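2025-02-01

Prirkbridge set, second proofs. Ran the seed-head block on the Felero stock this morning, 18 pulls, kept almost all of them. Gray ink still too stiff. Thinned it with a little of the Nuttall oil and the fine lines stopped filling in.

Trimmed to card size after lunch. The new blade drifts left on thick stacks, so cut no more than 8 sheets at a time.

Findatia envelopes came, 46 in the box. The flap gum is weak and two opened again by themselves. Will ask for the older kind.

To do: recut the lower edge of the heron block, reprint the fern. Packs go together once the fern is dry.

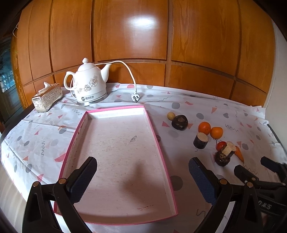
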